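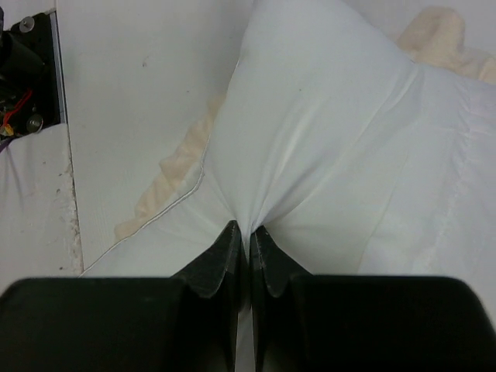
Bridance, January
Handout 3: Finger care, pillow cell

Set the closing gap with no cloth between the fingers. Inspect both fingertips along the bevel; replace the pair if an edge catches a cotton swab. Log the change under part 3114.

Pinch test: grip the cover, hold for 20 seconds, release.
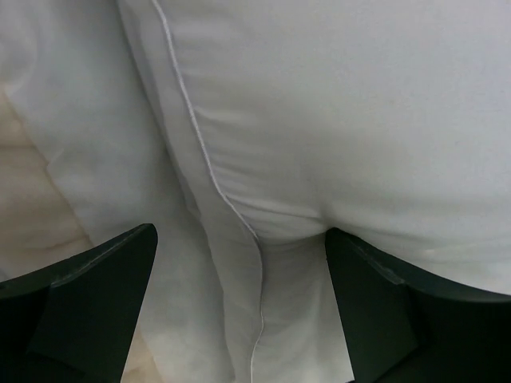 Repeat with the fingers on either side of the piping. Run 50 cycles, then retighten the finger screws. Stop if the cloth slips twice in a row.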